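Print this page | E-mail to a friend
14 shares | 3 comments

Gathering examples at Nomwood – speaker notes, October

Slides are mostly titles so talk slowly. Water. Check clicker.

Start: who has trained anything on their own data? Hands up. Who labelled it themselves? Fewer hands, always.

What we do. Climirix builds the learning side, Nomwood is the shed in Erville where the examples get made. Kivi is the recording tool. Say that once and move on, people mix up the three names.

The job is dull on purpose. Person drives the arm, arm picks a thing up, puts it down somewhere else, Kivi saves it. One go is one example. Then again. 380 examples for the first task, which was cups onto a shelf. We thought 80 would do it. It did not do it. The arm learned one cup in one spot and was lost if you moved the cup a hand's width.

Pause here, let them laugh or not.

So – variety. Move the cup. Move the shelf. Change who drives, left-handers too. Open the blind, close the blind. Swap the backing colours. Start the arm from somewhere awkward. After that the second batch was smaller and taught it more. Don't give a percentage, somebody will ask what it was measured on.

Mistakes. Keep them, but mark them. We threw out every dropped cup for the first month and ended up with an arm that had never seen a drop and froze when it had one. Now drivers press the yellow key when it goes wrong, then recover and carry on. The recovery is the bit we want. Repeat that, it's the main thing they shoud take home.

Next slide, view from the fixed camera. Leave it up while talking about views. Two panels with the seam running top to bottom, pale one taking most of the room, teal on the right, bit of something black and round in the bottom corner. Soft focus all through. Ask them what they could learn from this view on its own. Wait for answers. 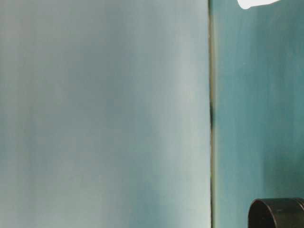 Notes by the Nomwood data desk, Erville
Filed under: Talks

Carry on from views. One camera is never enough for us. The arm gets in the way at the exact moment you care about. We run a fixed one and one on the wrist, and check both before a session. Check focus. Check the clocks agree, this one has bitten us twice. If the two views are out by even a blink the learner sees fingers close on a cup that has already gone.

Checklist at the door, read it out quick:
lens wiped
both views open in Kivi
task name typed the same way as yesterday (not Cup_shelf, cup-shelf, CupShelf)
driver's initials in
one throwaway run first

Drivers get tired. Sessions are 48 minutes, then a break, then swap. Past that the moves get lazy and all look alike, and lazy is what the arm picks up. Someone will ask why 48. It was what fit between the kettle and the next booking, we kept it.

Sorting. Every example is watched by a person who didn't drive it. Keep, fix or bin. Slow. We tried letting the software choose and it binned the odd ones, which were the good ones.

Where we are: 2,000 examples saved, four tasks. Cups fine. Lids getting there. Cloth is awful, say so plainly – we don't have the trick for cloth yet and if anyone in the room does please come and find me at the break.

Costs slide, skip if running late.

Questions likely: can you buy the examples (no). Can you just simulate it (some, cloth no). Do drivers need training (an afternoon, then a week of being bad at it).

Finsh on the yellow key. Thank the hall. Take the adapter home this time.

Print | E-mail | 3 comments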